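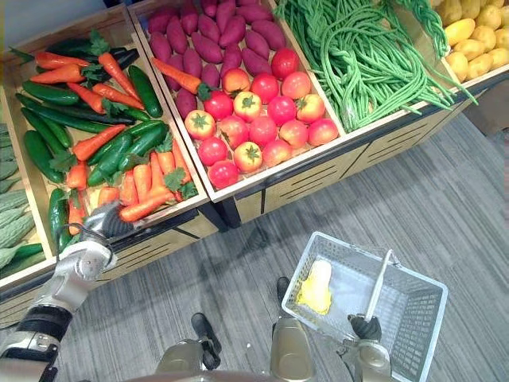
Sort a produce bin before you top it up. Start with one kind of vegetable and take out every piece of it, then do the next. Where carrots and cucumbers have ended up in the same bin, lift the carrots first, holding them by the thick end so the leaves stay on. A light plastic basket is enough for this job. Work from the front of the bin to the back, and check under the bunches of leaves, where short pieces get missed.

Set aside anything soft or split. Wipe the bin with a damp cloth and let it dry.

Put the carrots back with the thick ends all facing the same way. Cucumbers go in their own bin. Tomatoes can share with sweet potatoes if they stay at the front, with nothing stacked on them.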